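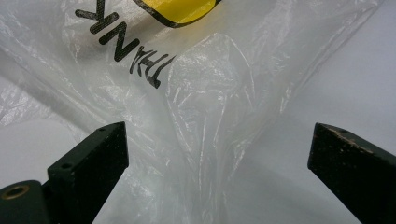 Greswood to Begin Plastic Bag Take-Back in October

GRESWOOD - Household storage supplier Aruswood and the Pusley resale shop will begin collecting used plastic bags in October, the two organizations announced Monday. Residents will be able to drop off clean shopping bags and thin packaging film at the Pusley counter during regular store hours.

The program follows a trial in which 100 households kept their used bags in one place at home and brought them in when the container was full. The trial brought in 664 bags. Most were white carryout bags from grocery stores and takeout restaurants, along with clear film from mail-order packages.

Bags that are clean and free of holes will be flattened, folded and set out at the Pusley checkout for shoppers to use again at no charge. Torn bags and loose film will be baled and sent to Abubakari, a film recycler that already takes stretch wrap from Aruswood's warehouse.

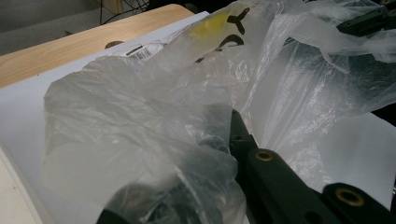 Residents are asked to do a small amount of sorting before they come in. Receipts, food scraps and paper should be taken out of each bag. Barcode labels and other small stickers may stay on bags meant for recycling, but should be peeled off bags meant for reuse if they come away without tearing the film. Printed and plain bags can go in together.

Bags do not need to be folded. Trial households reported that folding was the step most likely to be put off, and the counter staff found that a loose pile could be sorted just as fast. Pressing the air out by hand is enough for most people to fit several weeks of bags into one small bin.

The following items will not be accepted:

Bags with food or grease on them
Bread bags with crumbs inside
Bubble wrap and padded mailers
Compostable bags, including green produce bags

Any open container will do for keeping bags at home. Aruswood suggests one with smooth sides and a handle, kept near the place where groceries are unpacked. 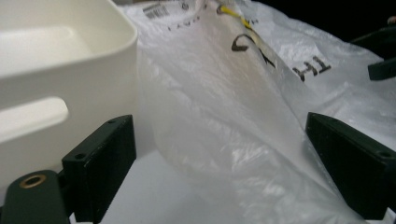 Plastic bag with a barcode label next to a white container with a handle slot.

Each visitor may bring up to 100 bags at a time. Larger amounts from offices, schools and apartment buildings will be taken by appointment, starting at 8 a.m. on weekdays, at the rear entrance - the front counter does not have room for them.

There is no charge to take part and no sign-up is needed. Collection bins will be marked "Reuse" and "Recycle," and staff will be on hand to help with items that are hard to place.

Aruswood sells bins, baskets and shelving for kitchens and utility rooms. Pusley sells secondhand housewares and linens in Greswood. Questions about the program can be directed to the Pusley front counter during store hours.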